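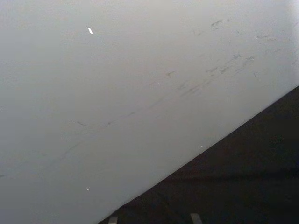

Player safety checklist: Gritodance, release candidate 2

Scope: photosensitivity, motion, physical play, sound, play time, spending, chat and reporting. Performance and general bugs are logged elsewhere and are not repeated in this list.

Builds checked: console, desktop and the Paju handheld version. Where no platform is named, the comment applies to all three.

Result codes
P - pass
PC - pass with comment, no change needed before release
F - fail, change needed before release
NT - not tested
NA - does not apply

An item marked F is closed by a retest on a new build. A written promise of a fix does not close it.

Section 1. Start-up and warnings

1.1 Photosensitivity warning is shown before any moving image. P

1.2 Warning stays on screen long enough to be read and cannot be skipped by a button held down during loading. F
Comment: On Paju, holding the confirm button from the home menu passes straight through the warning. Console and desktop ignore input until the text has fully appeared. The Paju build should do the same.

1.3 Warning text is translated into every language the game offers. PC
Comment: The Finnish text runs to one more line than the others and sits close to the bottom of the safe area. Readable on every screen size tried.

1.4 Warning can be read again from the menu. P
Comment: Found under Options, Health and Safety. In the previous candidate it was under Credits.

1.5 Safety options are offered at first start, before the tutorial. P

Section 2. Flashing and patterns

Every song stage was captured at full length and passed through Kemen, then watched by a person at normal speed. Kemen does not judge menus, so these were checked by eye only.

2.1 No sequence goes over three flashes in any one second. F
Comment: Two stages fail. "Harbour Lights" fails at the final chorus, where the crowd strobes and the score burst fall on the same beat. Neither effect fails alone. "Cold Engine" fails only when the combo counter reaches 1000 and the full-screen white effect is played over the chorus lighting. Testers below expert level will not normally see it, so the debug combo setting has to be used for the retest.

2.2 No large area of saturated red flashes. P

2.3 No high-contrast stripes or checks over a large part of the screen for longer than half a second. PC
Comment: The dance floor in "Tiled" is close to the limit when the camera drops low. The art team has already lowered the contrast once. Any later change to the floor texture or the camera path means this item is checked again from the start.

2.4 Reduced Flashing option removes strobes and full-screen white effects. P
Comment: With the option on, both stages named in 2.1 pass. This does not clear 2.1. The default settings must pass without help.

2.5 Reduced Flashing also covers replays, menus and the attract loop. F
Comment: Replays use the settings saved with the replay file. A player who turns the option on today and watches an older replay sees the full strobes. The same happens with replays shared by other players. The viewer's own setting should always win.

2.6 Option does not affect score, ranking or unlocks. P

Section 3. Camera and motion

3.1 Screen shake can be turned off. P

3.2 Camera sway can be turned off separately from screen shake. P

3.3 Field of view does not change suddenly without player input. PC
Comment: The zoom on a missed hold note is quick but small. One tester with a history of motion sickness played a full session without discomfort. One tester is not a sample, and the comment is kept here for that reason.

3.4 A still background is available for players who need it. P
Comment: The still background loads slightly after the first notes on Paju. Cosmetic. 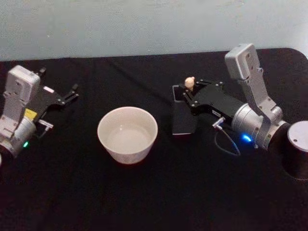
Diveck - Release Assurance, Player Safety Group

Section 4. Physical play

Gritodance can be played with buttons, with motion controllers or with the dance mat. The mat is optional and sold separately. Items in this section apply to motion and mat play unless stated.

4.1 Clear-space notice is shown each time motion or mat play is chosen. P

4.2 Notice asks the player to check for other people, pets, furniture and low lights. P

4.3 Wrist strap reminder is shown for motion controllers. PC
Comment: The reminder is shown once per session. Some other titles show it again when a second player joins. Recommended for the first update.

4.4 No move needs the player to turn away from the screen while stepping backwards. F
Comment: One expert routine does. The chart for "Long Way Down" has a half turn followed by a back step with less than a beat between them. Either step can stay, but the pair has to be separated. Authors of later charts should have this as a rule in the chart editor, where at present it is only a line in the style guide.

4.5 Rest breaks are offered between songs in Workout mode. P

4.6 Rest screen does not count down. PC
Comment: It does not count down, but the music loop gets louder after a while, which two testers took as a signal to hurry. Suggest a level loop.

4.7 Energy and fitness figures are marked as estimates. P

4.8 Mat printed instructions match the on-screen ones. NT
Comment: Final printed sheet not received. To be checked as soon as it is.

Section 5. Sound

5.1 Default volume is below full output on all platforms. P

5.2 No song or effect is much louder than the rest of the game. F
Comment: The full combo sting is well above the mix when headphones are used on Paju. Speakers hide it. The cause appears to be an old copy of the sound file left in the handheld package.

5.3 All timing cues can be seen as well as heard. P

5.4 Calibration tones can be stopped at any time. P

Section 6. Play time and breaks

6.1 Break reminder is present and on by default. P

6.2 Reminder interval can be changed by the player. P

6.3 Reminder appears between songs and never covers notes in play. P

6.4 Play time is shown honestly, with time in menus included. PC
Comment: Menu time is included on console and desktop. On Paju the game reads the system clock, so time in sleep mode is counted too and the total can be too high. The error is in the safe direction but will produce complaints.

6.5 No reward is lost by stopping for a day. F
Comment: The login calendar resets to its first square after one missed day. Our own rules have not allowed this since the last revision. The calendar should pause and carry on from where the player left it. Design has asked whether a shorter calendar would be acceptable as it stands. It would not; the reset is the problem, whatever the length.

6.6 Limited-time events can be finished in moderate daily play. P
Comment: The launch event asks for 22 songs across its full run.

6.7 A parent or guardian can set a daily limit that the child account cannot change. P
Comment: Changing the clock on the device was tried on all three platforms and had no effect on the limit.

Section 7. Spending

7.1 Prices are shown in real currency beside any in-game currency. F
Comment: The main shop is correct. The song pack offer on the results screen shows only the in-game price of 800 tokens. The real price has to be on the same screen and not behind a further button.

7.2 No paid item has random contents. P

7.3 Every purchase needs a separate confirmation, with Cancel as the default choice. PC
Comment: Correct on all platforms. On desktop the highlight on Cancel is faint against the purple theme.

7.4 Purchases are off by default on child accounts. P

7.5 Purchase history can be reached from inside the game. P

7.6 No offer is shown straight after a failed song. P
Comment: Removed after the first candidate. Checked on every difficulty level.

Section 8. Chat, names and reports

8.1 Voice and text chat are off by default for child accounts. P

8.2 Blocking a player also hides their replays, scores and messages. F
Comment: Messages and replays are hidden. The blocked player's name still appears on the friends-of-friends leaderboard.

8.3 Report function can be reached within two button presses from a match. P

8.4 Reporter receives confirmation that the report was sent. P

8.5 Name filter works in all supported languages. PC
Comment: The test list has 159 entries. All were refused when typed as listed. Several got through with a space placed between each letter. The filter supplier has the list and the update can be made on the server after release, which is why this is not marked F.

8.6 Player's real name and location are never shown to others. P

Items to be fixed before the next candidate

1.2 Paju warning skip
2.1 Flash limit, "Harbour Lights" and "Cold Engine"
2.5 Replay settings
4.4 "Long Way Down" expert chart
5.2 Full combo sting, Paju
6.5 Login calendar reset
7.1 Results screen price
8.2 Leaderboard and blocked players

Notes for the retest

Retest the whole of section 2 and not only the failed lines. Stage lighting shares one set of timing data, and a change to one song has altered others before.

Use the default settings on a clean profile. Profiles carried over from the first candidate keep the old lighting values.

Captures for Kemen must be made at full frame rate with overlays off. A capture with dropped frames can pass a stage that should fail - check the frame log before accepting a pass.

Testers doing section 2 by eye work in a lit room, take a break after each group of songs and may hand the task over at any point without giving a reason. Anyone with a known sensitivity is not to be given this section.

Builds delivered after noon on Friday are checked in the following week. Item 4.8 stays open until the printed sheet arrives.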